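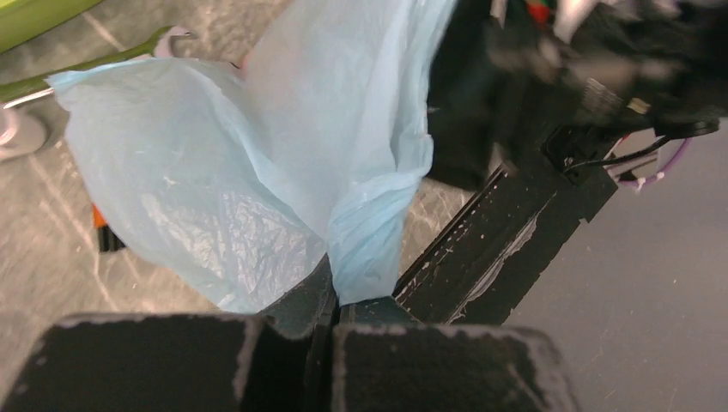
Stirkham bin liners are made for the small and middle size bins which most people have at home, in the kitchen, the bathroom or under the desk. The film is thin, but it holds well when the bag is carried from the top. A light blue plastic bag, translucent and gathered into a twisted neck, is easy to recognize among the black ones, and many of our customers ask for this color. It also lets you see if a fork or a spoon was thrown away by mistake.

Sizes and packing

The liners come in two sizes, Pilska (for bins up to 10 liters) and Tirnska (for bigger kitchen bins). Both are sold in rolls with a perforation between the bags. One carton of Pilska has 8 rolls. The Tirnska is packed in a flat box of 100 bags, which fits in a normal kitchen drawer. There is no drawstring on these models. If you need one, please look at our Srisuk line, where the tape is already inside the hem.

How to use

Tear one bag along the perforation and rub the edge between your fingers until it opens. Shake it one time so that air comes in, then put it in the bin and fold the upper part over the rim. Please do not fill the bag to the top. Leave enough free plastic to twist it and make a knot.

Not suitable for hot ashes, broken glass or garden waste with thorns. Do not use for storing food. Keep away from babies and small children, as there is danger of suffocation.

Storage

Keep the rolls in a dry place, far from the heater and from direct sun. Bags which stay in the sun for a long time become weak at the seam.

Ordering

Item number for the Pilska carton: 1,484. Orders received before noon leave our warehouse the same day, except in December, when it can take one day more. For mixed cartons please write to Pankaj Rajput in the sales office.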